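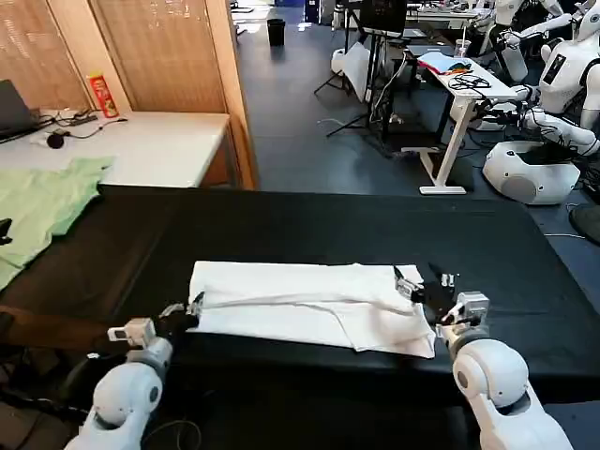 Tea towels are where I'd tell anyone to begin if they've signed up for the Prallwood folding service, or are still dithering over it. They're forgiving, you've got a drawer full of them already, and if one comes out a bit wonky no one at your dinner table is going to send it back. I've had the trial going at our guesthouse laundry since January and I've made most of the silly mistakes for you, so pull up a chair.

For those who haven't come across it, Prallwood leases you a two-armed folding robot and looks after the software and the servicing. You supply the table, the power point and the linen. Ours costs $392 a month, and Lamton, who handle the installs out our way, sent a very patient technician to set it up. I'll get to whether it's worth the money further down, but first the tips.

Start with the table. Dark and matt is what you're after if your linen is mostly white. We began on a pale laminate bench and the grippers kept groping about for the hem, poor things. A black top gives a white cloth a good crisp outline, and the difference was plain by morning tea. Wipe it down dry. Any dampness and the cloth sticks just when it ought to slide.

Shake everything before it goes down. I know, I know, you leased a robot so you wouldn't have to! But a towel straight out of the dryer has corners tucked into itself, and the arms will happily fold the tuck in with the rest. Give it one good flap, as your nan would have done, and lay it more or less square.

Don't fret over the halfway stage. When a cloth has been folded lengthwise into a long strip and is held at both ends, the lower layer often sags and one end can fan out wider than the other. A white cloth at that point looks like something you'd do over again by hand. Let it carry on. If the bottom edge is still drooping after the final fold, smooth it with the flat of your palm and put it on the pile.

Keep colours in their own run. I do whites first, then the greens and blues, and whatever's waiting its turn can sit at the side of the table so long as it's well clear of the arms. Gellier make a nice shallow basket for this if you'd like to be tidier than I am.

Go easy on the starch. A light spritz helps a thin cotton hold its crease, but too much and the fingers skate off. Linen blends need none. Waffle weave I've given up on altogether — back to hand folding, with the radio on.

Now, the money. With 28 towels a day I honestly couldn't make the sums work, and I'd have said keep your cash and buy a better dryer. Once we took on the café's napkins and got up past 100 pieces, it started to earn its corner. It's slower than I am, but I can be making beds while it plods along. The lease has a minimum term of 2 years, so do read the cancellation page properly. I'd also ask for the Esfahani pads for the gripper fingers, an optional extra. They're softer on old damask, and I wish I'd ordered them at the outset.

Fitted sheets? Please don't write in. I can't fold them either.

Ileana Cârstea
22/08/2021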